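Rotitz – ajuda entre vizinhos > Flores e arranjos

Como guardar hortênsias artificiais e ramos soltos sem amassar tudo?

Kai-wen Tsai
Todo mês de maio desmonto os arranjos da sala, e todo mês de maio juro que desta vez vou guardar as peças direito. Tenho hortênsias artificiais azul-claras e vários raminhos de folhas verdes, de tamanhos e tons diferentes. Até agora o meu método era uma sacola de supermercado e muita fé. As flores saem com cara de quem dormiu no ônibus.
Comprei uma bandeja plástica de paredes translúcidas e comecei no domingo. As flores foram para lá e transbordam um pouco num canto. As folhas estão espalhadas pela mesa branca, à espera de uma decisão. Misturo tudo ou separo?
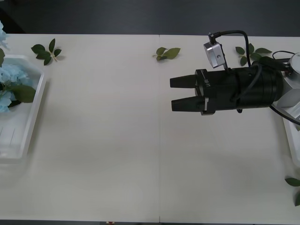 Respostas

Irena Stępień
Separe. Folha no meio de pétala é garantia de pétala vincada, e já vejo uma folha larga enfiada entre as suas hortênsias. Eu faria assim: flores numa bandeja só delas, sem nada por cima, e os ramos deitados em outra, os compridos embaixo e os miúdos em cima. A parte de baixo da sua bandeja está vazia, então puxe as flores para lá antes de sair comprando mais caixas (falo como dona de 6 caixas, duas delas cheias de tampas).
Se uma pétala já vincou, vapor de chaleira de longe e dedo. De longe mesmo. Perdi uma peônia por entusiasmo.
Quanto aos caules, fita verde de florista resolve quase tudo. Enrole esticando um pouco, de cima para baixo, e pare antes de virar salsicha. Nesta planta a fita vai até logo abaixo do ponto em que saem os pecíolos, e o nó fica livre: 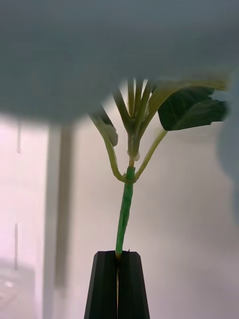

Caule com fita verde; folhas e hastes claras saem logo acima.

Grurnus
eu jogo tudo numa caixa de sapato e no ano seguinte compro outro. funciona

Hung
Discordo da Irena só na ordem dos ramos: os mais claros são os que mais desbotam no meu armário, então ficam no fundo, longe da luz. E ponha etiqueta na tampa. Passei um Natal inteiro procurando folhagem numa caixa onde estava escrito "cabos".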